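List home | Threads | Search | Log in

Re: [access-design] Ramp slope at the Treloar library

Vanderleia Figueiredo wrote:
> The side entrance rises 6 inches. Do we need
> handrails, or can we skip them?

Hi Vanderleia – good one! We went around on this at Giradcombe in March.

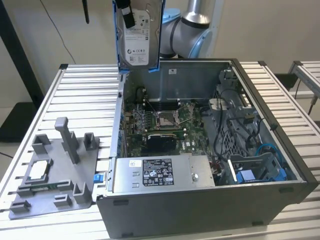 I'd put rails on both sides anyway, even on a short run. My mother uses a walker and she grabs whatever is there (usually me).

Check the landing too, by the door swing. Ours was tight and we had to rehang the door – 3 weeks, ugh. 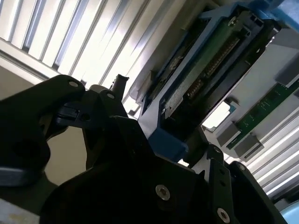 I can send you our drawings if you want them.

1,201 views | 6 replies | 1 min read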